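Stekilach Garment Handling Practice Card
Maintained under the Pluvska household manipulation project
Status: in use, revised in September

Scope

The card sets out capture and safety practice for humanoid garment tasks in furnished rooms. It covers hanger insertion and removal, folding, and moving clothes between a bed and a rack. Laundry machines are covered in the Tokari card.

Files

rules.txt -- the practice rules, one per line
checklist.csv -- pre-session checks, one row per episode
labels.json -- task names and outcome codes

Workspace rules

1. Raised platforms must be level and must not rock when the robot shifts its load. Check again after every 20 episodes.
2. Keep people 135 cm from the robot while the arms are powered. Only the operator may shorten this, and only with the arms in hold.
3. Route cables away from both feet. A cable that crosses a walking path is taped down or moved before the session starts.
4. Limit hand speed to 800 mm/s in free space. Use the slow profile within reach of fabric.
5. Do not cover warning labels on the wrist or forearm with tape or sleeves.

Episode rules

Each garment and hanger pair gets at most 12 episodes before it is swapped out. Start and end states are logged by the operator, not inferred later. A dropped hanger is a valid outcome (code D) and stays in the set. A human touch on the garment during an episode voids it.

Views

Fixed and head views are stored separately. Clock offset between them is written to checklist.csv -- do not correct it in the files themselves.
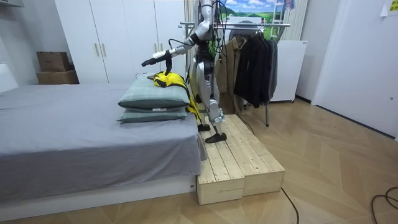
Head view, yellow garment and wooden hanger:

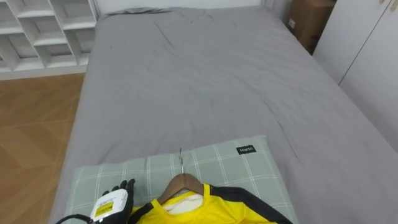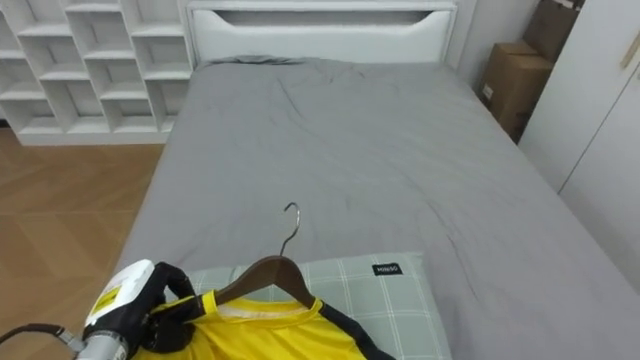

Does a failed grasp have to be repeated before the episode can be closed?

A failed grasp may be left as it is. Close the episode with the matching outcome code and log any second attempt as a new one. The Figueiredo subset was recorded under an older rule that merged attempts, so its failure counts should not be compared with the rest.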